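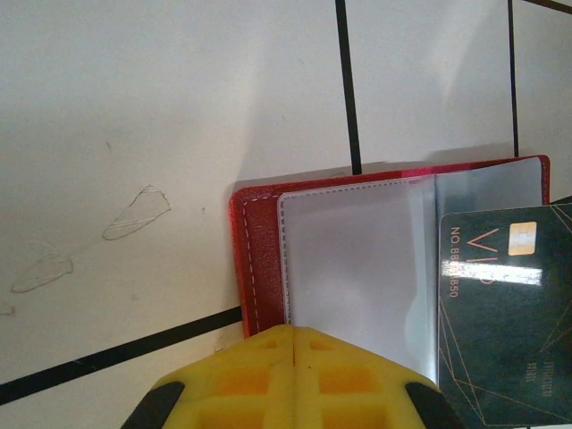

Hikent Release Notes Corpus

Summary

Hikent is a collection of short album reviews and release notices taken from music blogs that no longer update. Each record holds one post: artist, title, format, body text and, where the author gave one, a score. Audio is not included. Download links found in the posts were removed before release and replaced with a fixed token.

Status

Current version is 2, dated 7th October. Version 1 is withdrawn and should not be used for new work. It kept the sidebar text of the Zotelport blogs inside the body field, so tag lists and blogrolls were read as review text.

Sources

The posts come from 15 blogs. Most of them ran on the Zotelport host, which closed its free tier and sent account holders a full export. The rest were supplied by their authors as plain text. Coverage leans toward black metal, drone and harsh electronic music, with a smaller share of folk and post-rock. Pop and hip-hop are close to absent.
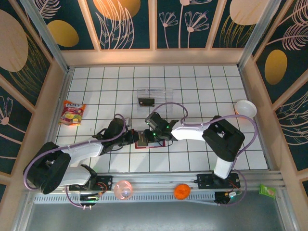

Two arms over the tiled work surface, with a red-bordered flat item between the grippers.

Record format

One JSON object per line, UTF-8, with these fields:

id - string, stable across versions
artist - string, as written by the reviewer
title - string, as written by the reviewer
format - one of: full-length, EP, split, demo, live, unknown
body - string, paragraph breaks kept
score - number or null
score_scale - string or null
lang - two-letter code

Scores are not rescaled. A 7 on a ten-point scale and a 7 on a hundred-point scale both appear as 7, and score_scale must be read along with the value. Two of the blogs changed scale partway through their run. Those records carry the scale that applied to the post.

Artist names

Names are left as typed. The project Tô appears in 22 records under three spellings: with the accent, without it, and in capitals. A lookup file, aliases.tsv, maps each spelling to a single form. Apply it before any per-artist count.
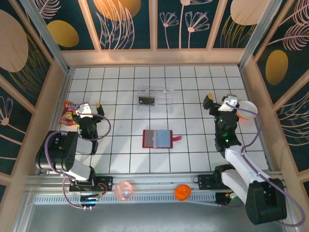

The same file covers split releases. A split is stored once, with the artists joined by a slash in the order the reviewer used, and each side can be reached through its own alias row. Slashes that belong to a band name are escaped with a backslash.

Cleaning

Exact duplicates were dropped. Near duplicates were kept if the body differed by more than whitespace - several authors posted a first impression and then a longer review of the same record, and both are useful. Comments were removed in full. Email addresses and street addresses for mail-order labels were masked.

Smart quotes, ellipses and spelling mistakes in the body were not touched.

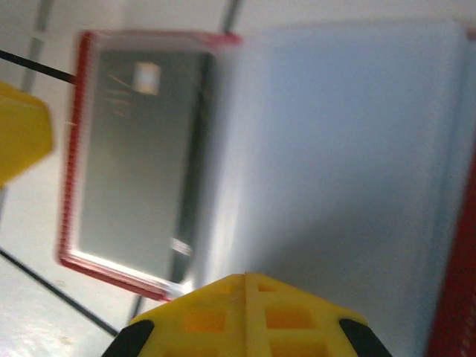

Yellow gripper with a black rubber pad at each lower corner.

Known problems

Language codes were set by an automatic tagger and are weak on posts under one line. Text quoted from label press sheets is not marked, and in the Bravitora posts it can make up most of the body. Of those posts, 13 have no title because the original heading was a cover scan. The format field is unknown for most demos reviewed before the blog in question started using tags.

Splits

train.jsonl, dev.jsonl and test.jsonl are divided by blog. No blog appears in more than one file.

Changes planned

The September export from one further blog is waiting for its author's approval. It will go into train only. Corrections to aliases.tsv can be sent as a patch against the current file, one row per line, tabs and no trailing spaces.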